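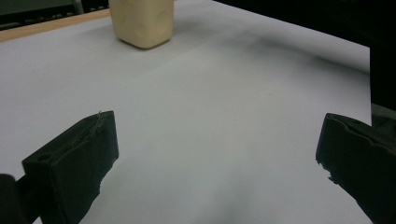
Yen-ting Leung looks after one tool at Motico, a hand-held gripper the team calls the Kelik. She has had it on her bench since it was a bag of printed parts. I asked her to take me through how she keeps it going.

"Most of it is fingers," she said. "People think it's the camera or the wiring. I spend most of my week on fingers."

The fingers are black and printed in-house. She prints them solid at the tip and lighter toward the mount, and she doesn't sand them. A bit of roughness on the outside doesn't matter to her. What she checks is whether the two inner faces meet flat when the grip is closed. She holds a strip of paper between them and pulls. If it slides out at the top but sticks at the bottom, the pair is leaning and one of them has to come off.

"I used to try to fix that with tape. You put an extra layer on the low side and it's fine for a day. Then it creeps and you're back where you started."

She keeps a paper log for every pair. The longest any set has lasted is 553 grips, and the shortest is 95, a set printed from a spool that had been left open over a weekend. Her rule now is to look hard at a pair at 132 and decide then if it stays on.

I asked what she looks for.

"Edges first. Padding goes at the edge, it gets fuzzy and starts to lift. If it's only fuzzy I leave it. If I can get a fingernail under it, it comes off and I do the whole face again."

Redoing a face takes her less time than I expected. She peels the old padding, wipes the plastic down with alcohol, and waits until it is fully dry. The new piece goes on from the mount end toward the tip, pressed down with the handle of a screwdriver. Then the tool sits clamped shut for 60 minutes. She said the waiting is the part people skip, and she has started hiding the tool in a drawer so they can't.

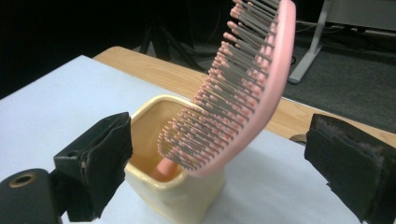
The mounts are another matter. The first ones had screws going straight into the plastic, and after a few finger changes the holes were stripped. She switched to threaded inserts, pressed in with a soldering iron – slowly, with the iron held upright. If one goes in crooked she throws the part away and prints another.

"You can't pull it back straight. I've tried. It looks straight and then the finger sits two degrees off and you chase that all afternoon."

Screws get tightened by hand with a short key, in turns, a little on each one. She doesn't use thread glue on the finger screws. The fingers come off too often for that. She does use it on the camera bracket, which she would like never to move again.

After any change she checks the view. She opens the grip as wide as it goes, points the tool at something plain and looks for both tips in the lower corners of the picture. Then she closes it and sees where they meet. If they meet left of center, she goes back to the mount before she touches the camera.

The last thing I asked about was spares. She keeps two finished pairs in a box, padded and labeled, plus a bag of inserts from Sumetti. She would like more, but the printer is shared with the Ifans project and they usually have it in the mornings.

"So I print at night," she said, "and pick them off the bed when I come in."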